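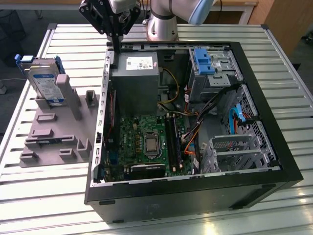
*Cuaderno del taller de análisis, entrada de mayo, 16:40. Escribe: la de siempre, mesa del fondo*

Retomo lo de Mevgate donde lo dejé, que entre unas cosas y otras se me había quedado a medias y luego me preguntáis y no sé ni por dónde iba. El modelo de ventas de concesionarios ya lee bien las cuentas del tercer trimestre, incluidas las notas, que era lo que más guerra daba (¡por fin!). He metido los 37 puntos de venta, con los de Punska en hoja aparte, tal como quedamos en el café.

Lo bonito es que el taller y los recambios aguantan estupendamente aunque flojee el coche nuevo. Lo feo, que el margen del usado me sale demasiado alegre. Sospecho que estoy contando dos veces las unidades que pasan de una sede a otra antes de venderse; en Avcı hay 300 que aparecen con la misma matrícula en dos almacenes. Las he marcado en amarillo y no he borrado ninguna, así que, por favor, no me ordenéis esa columna hasta que lo mire con calma.

También he cambiado el corte de existencias: antes cogía el último día del mes y ahora coge la fecha de factura, que para los coches de matriculación nueva cuadra mucho mejor. La hoja tiene más de 3000 filas y el recálculo se hace eterno, paciencia.

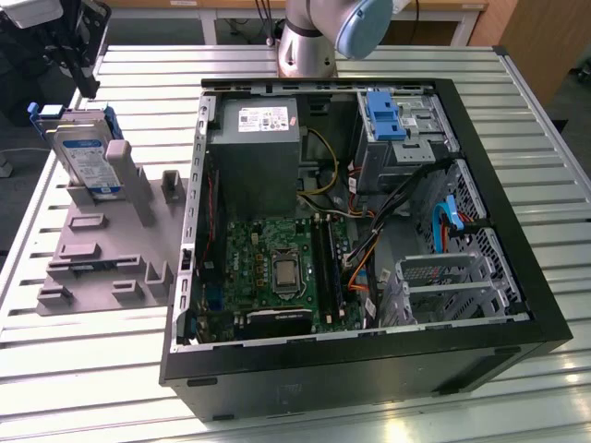

Desde Clultora contestan que los traspasos entre sedes no deberían entrar nunca en ventas, que ellos los apuntan con código propio y que el fallo estará en nuestra importación. Pues puede ser, y casi me alegro, porque eso lo arreglamos nosotras en una tarde. Les he pedido la lista de códigos de todas formas.

Prueba rápida con 100 líneas de Avcı, quitando los traspasos a mano: el margen baja y se parece bastante más al que publicó el grupo. Me animo, pero no lo doy por bueno hasta repetirlo con Punska, que lleva la contabilidad a su manera.

Pendiente:

- códigos de Clultora
- repetir la prueba con Punska
- preguntar si las bonificaciones de marca van en el trimestre o al cierre del año
- la versión buena es la que acaba en _b, la otra ni abrirla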